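Notes from the Rivside Mending Table

Well, October got away from me, so this month's letter is going out at 4 in the morning with a cup of tea going cold next to the keyboard. If there are typos, blame the hour.

I promised last time I'd write about table glue, and then nine of you wrote in to ask about wobbly legs instead, so wobbly legs it is. (Glue next month. I mean it this time!) I've been living with a wobbly kitchen table for most of my adult life. My mother's rocked, my first apartment's rocked, and the one I bought with my own money from the Gachanja warehouse sale rocked so badly that soup was basically off the menu.

What I did for years was fold up a bit of cardboard and shove it under the short leg. You know the drill. It works until somebody sweeps, and then you're back on your knees with a cereal box and the scissors. I went through a cork phase too, and a short and embarrassing phase with a stack of pennies.

Then last spring I finally asked Caradog Humphreys to come over and have a look. He spent a long time just leaning on the thing. He leaned on one corner, then the next, then he got down on the floor with a flashlight and hummed. I made two pots of coffee. When he got up he told me the legs were all the same length and the floor was to blame. My house has been sinking gently toward the street since before I was born, and I had been punishing the table for it.

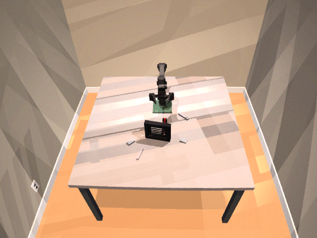
Image: Brandelard, computer rendering

So the first job, before you touch a saw, is to move the table. Carry it to another room, or out to the garage if the slab's decent, and try it there. If the wobble goes away, you have a floor problem, and floor problems are cheap. Screw-in leveling feet cost me $4 for the set, and I had them in before lunch. You drill a hole up into the bottom of each leg, tap in the threaded insert, and wind the foot in or out until the rocking stops. Go slow with the drill and put some tape on the bit so you know how deep you are. I didn't do the tape on the first leg and I still feel a bit sick thinking about it.

If the wobble follows the table around the house, look at the joints. Turn it upside down on a blanket (get help, please, my back is still telling me about the Vevard sideboard) and wiggle each leg by hand. A loose one will usually let you know right away. Plenty of tables have a bolt and a wing nut tucked in behind the corner, and half the time all it needs is a good twist. I tightened one for my neighbor while her kettle boiled and she looked at me like I'd raised the dead.

Screws that just spin are more of a nuisance. The old toothpick trick does fine for a light table – dip a few in wood glue, pack the hole, snap them off flush, let it dry overnight and drive the screw back in. For anything heavier I'd use a piece of dowel. Urs Ruchti swears by golf tees, and he's been at this a lot longer than I have, so I bought a bag and they're great! They taper, so they jam in nice and tight. I have enough golf tees now to last me until I'm ninety, and I don't play golf.

The thing I'd beg you to leave alone is the saw. I know how it goes. You take a sliver off the long leg, and now a different leg is long, and by suppertime you've got a coffee table. I have done this. The table in question is 32 inches across and comes up to my shin, and the dog likes it.

A couple of you asked about tables with splayed legs, the kind that angle outward. Leveling feet can be fussy on those, since the foot wants to sit flat and the leg doesn't. Look for the swivel kind, which tip a little to meet the floor. They cost more and I think they're worth it.

Other bits and pieces: the clamp library is up and running again, so if you borrowed a long clamp over the summer, please have a dig around in your trunk. The back room will be open for drop-ins as usual, and bring your own gloves if you've got small hands because ours are all enormous. I'm also still looking for a home for a box of mismatched drawer pulls. Some are pretty, most aren't, and you have to take the whole box.

Send me your glue questions. I've got a new pot of hide glue to try out and my kitchen already smells awful.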